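Vision cell finds the table shadow as a part, how to set up the light?

Posted by ferkel_m in Robot cells and vision

Hello all. I look after one small pick-and-place cell at our workshop in Hestthorpe. It is an arm on a stand beside a normal meeting-room table, and the camera is fixed on the gripper, so it looks along the table when the arm comes down low. The task is simple: find the paper bag, take it by the handles, put it in the crate.

From high up, the search works well. When the gripper goes low for the approach, the program often reports two objects. One is the bag and the other is a piece of bare table. In one night run we had 1,360 approaches and 109 of them stopped with the message "ambiguous target". Each stop needs a person to press reset, and at night there is no person.

I have already cleaned the lens, renewed the camera cable and done the hand-eye calibration again on Tuesday. The numbers did not change much. The table is pale and quite smooth, and the room light comes from the ceiling. 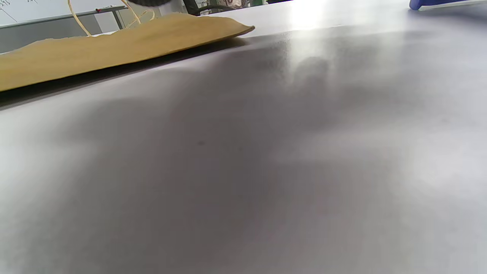

Photo: ferkel_m, gripper camera, low approach

I think the dark area in the middle of the table is taken as an object, but I am not sure, and the bright reflection at the far edge may also play a role. Must I change the threshold, or the light, or the table? My budget is small. Thank you in advance.

Chie Sakamoto

Please leave the threshold alone for now. If you move it until the shadow disappears, you will probably lose the lower edge of the bag also, for there you have a thin dark band under the paper and the program needs it.

I had nearly the same fault on a cell at Ebihara. What I did, in this order:

First, switch off automatic exposure. With the glare in the picture the camera makes everything darker, and then a soft shadow becomes a strong one. Set the exposure by hand at the low position, with the bag in its place, and save it together with that position.

Second, cover the table. We bought a matt mat, dark green, and fixed it with tape on all four sides. A brown bag is easy to find on it and the reflection went away nearly completely. Your table also has a small dark speck near the middle. It is too small to be your second object, I think, but wipe it anyway, and if it is a damage in the surface the mat will hide it.

Third, draw a search region. I see a whiteboard ledge with a marker and something blue at the far side. They have nothing to do with the task, so the program should not look there at all.

After the mat and the fixed exposure we made 1,000 approaches and had two stops, both with a badly folded bag. Please repeat the hand-eye check after you put the mat, as the height of the surface is a little different.

gunness_tech

buy a ring light. we have them on every cell at Gunness and never have a problem

Chie Sakamoto

A ring light on the gripper can help from above, but at such a low angle on a smooth table it may give you a second reflection. I would try the mat first, it is cheaper.

ferkel_m

Thank you both. I fixed the exposure yesterday evening and ran 766 approaches without the mat: 31 stops. It is better already. The mat is ordered from Ferkinora and should come before the December holidays. One more thing, the handles of our bags are twisted paper and they do not always stand the same way. Do you search for the handles separately, or do you take the position from the top edge of the bag?

Chie Sakamoto

From the top edge, and then a second small search only for the handles. The edge is also wavy on many bags, so allow some tolerance in the angle.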